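Small-Kitchen Storage: Racks, Rails and Drawers
Gallery page 8 of the Rumville kitchen series
Last revised February 2022

The gallery covers storage for tableware on a short counter: what hangs, what stands, and what goes into drawers. The pieces are ordinary household types. Notes are limited to placement, load and cleaning. Dimensions are given only where they affect the choice.

The unit in Rumville has one counter run of 1,975 mm. After the sink and the drainer are subtracted, 1,734 mm remains, and the cooktop takes a good part of that. Wall storage was therefore planned first, and the counter pieces were fitted into what was left over.

1. Rail height

A rail set too low blocks the tall items under it. Stand the tallest counter piece in position, hang the longest tool from the rail, and mark the wall once the two clear each other. Leave enough room to lift the tool off its hook without tilting it. On the Rumville wall the first set of holes was drilled too low and had to be filled.

2. Hooks

Hooks that clamp to the rail hold position better than hooks that simply hang over it. They are slower to move. Set the spacing with the tools in hand, tighten, then check the screws again after a week of use. A hook that turns under load is either undertightened or the wrong profile for the groove.

3. Wire baskets

A wire basket on a side wall suits bowls, small plates and lids. The open grid drains and lets air through, and the contents can be identified from outside. Bowls should go in at a slight tilt or be nested. A bowl set flat on its base in a basket holds water in the foot ring.

Baskets are also the piece most often overloaded. Stoneware is heavy for its size, and the attachment points carry all of it. Keep to the rating of the weakest fitting, which is usually the wall clip.

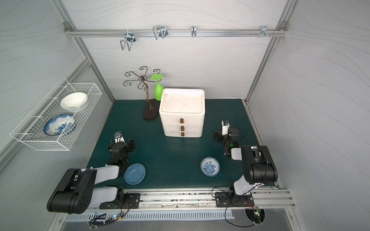

Capacity should be settled before the pieces are bought. Set out the tableware used in a normal day and sort it by how it is stored: stacked, hung or laid flat. In the Rumville unit the daily set was 2 place settings, and everything beyond that went to the hall cupboard. The counter pieces were chosen for the daily set alone.

4. Cup trees

A branching metal rack takes stemware and mugs in a small footprint. Stemware goes on upside down with the stem beside a branch. Mugs go on by the handle. Load opposite sides in turn so the weight stays over the base. A long base is steadier along its length than across it, and the heavier items should follow the long direction.

Scrolled ends keep handles from sliding off but collect grease near a cooktop. Wipe them with a damp cloth and a little dish soap, then dry. Abrasive pads will take off a bronze-colored finish.

5. Drawer units

A plastic drawer unit on the counter is useful for flatware, bag clips, tea and the other small items that otherwise spread. Put the heaviest contents in the lowest drawer. Allow the full depth of the drawer in front of the unit, plus a hand, before fixing its position. The Pakow unit tried first was returned for this reason: its drawers would not open fully with the drainer in place.

Light-colored plastic stains from tea and turmeric. A paste of baking soda and water, left for an hour, removes most marks.

6. Order of work

Rails first, then baskets, then the freestanding pieces. Loading comes last. If a freestanding piece is placed before the wall fittings are tightened, it will be in the way of the screwdriver.

7. Counter mats

A mat under the freestanding pieces reduces noise and stops sliding. Choose one that lies flat at the corners. Lift it at least once a week, since water trapped under a mat will mark a wood counter. The Esquivel page has notes on sealing wood edges.

8. Revisions

The December version of this page gave the rail load for the older Ternura bracket. That bracket is no longer stocked, and the figure has been removed. Check the sheet packed with the bracket in hand.

Next gallery: Under-sink shelving
Previous gallery: Plate racks and drainers
Back to the Rumville index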